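Lorkport students teach a two-armed robot its way around the kitchen
Tatlow Community College robotics club opens its kitchen bench to the public in December

LORKPORT – The robotics club at Tatlow Community College is spending this school year on chores. Students in the club are training a two-armed robot to handle the small jobs that pile up after a meal, and they will show the public how far they have come at an open lab evening in December.

The project is called Prondora, a name the students voted for in the first week of the fall term and have been painting on things ever since. It brings together club members from the electronics, computing and culinary programs, many of whom had never shared a classroom before. First-year students work side by side with students about to graduate, and everybody gets time at the controls.

The bench is set up like a corner of a home kitchen, with a dish rack, a mug tree, a toaster oven and a few baskets and trays. Club members choose a task, guide the arms through it by hand control again and again, and then use those recordings to train a program that tries the same task on its own. A task counts as learned only when the robot finishes it without help in 50 tries with the items moved to a new spot each time. So far the club has 819 recorded runs saved, and new ones are added almost every afternoon.

Plates have turned out to be a favorite. They are thin and smooth, and they stand close together in the rack, so the arm has to come in at a good angle and close on the rim without nudging the neighbors. Students on the plate team have spent weeks on that one approach, arguing happily over wrist angles and grip force, and the notebook they keep on it is now the thickest in the lab. Mugs are next in line. Hanging a mug means finding the handle, turning the whole thing and meeting a peg that may be partly hidden, and the mug team can't wait to get going!

The culinary students have had a big say in all of this. They wrote the list of tasks, ranked them by how often they come up in a working kitchen, and sent the first draft of the robot's schedule back with a note that plates should be cleared before anyone starts on the mugs. The list has grown since then, and it now covers putting away dishes, moving produce from tray to basket and opening and closing appliance doors.

Prondora is also built into course work. Students who join can earn 2 credits for the year, and each team writes a short report every month on what worked and what didn't. The reports are shared on the club's page, failures included. Last month's report from the produce team runs to several pages on the trouble with round vegetables and is well worth reading.

Support for the project comes from Ginting, the Lorkport machine shop, which lets students use its workbenches in the evening and has given the club offcuts for making stands and fixtures. The college provides the lab space and covers the cost of spare parts.

At the open lab evening, visitors will see three live tasks, one from each team. There will be time between runs to talk with the students, look through the notebooks and try the hand controls on a practice task. Children are welcome at the controls with an adult. The doors open at 6 p.m. and the last run starts at about 8 p.m. Admission is free and no sign-up is needed.

In the spring, the club plans to take Prondora to the regional student robotics meet, where teams are given a kitchen they have not seen before and a short time to get ready. Tatlow has entered the meet in the past with wheeled robots, but this will be its first entry in the household class – and the students are already swapping the items on their bench every week to practice for it.

New members can join at any point in the year, and no background in robotics or programming is needed. Several of the most active members started out in other clubs and came by to watch. The club meets in the afternoon on the ground floor of the Tatlow engineering building.

About the club
The Tatlow Community College robotics club is open to all enrolled students, full time or part time. It is run by its members with help from college staff in electronics and computing.

Press contact
College news office, Tatlow Community College, Lorkport
Interviews with student teams and visits to the lab can be set up through the news office before the open evening. 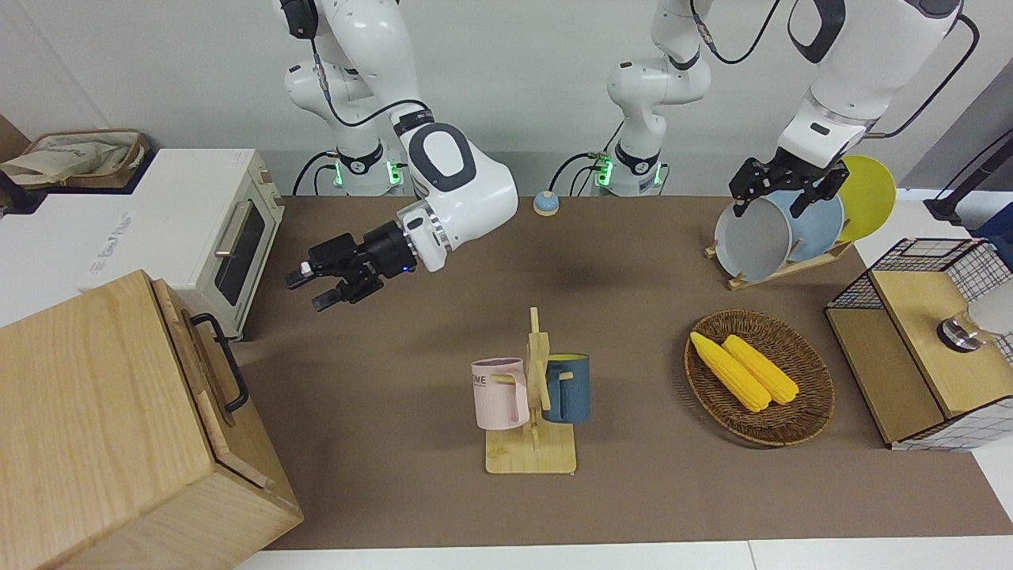

The Prondora bench at Tatlow, with one gripper on the rim of a gray plate in the dish rack.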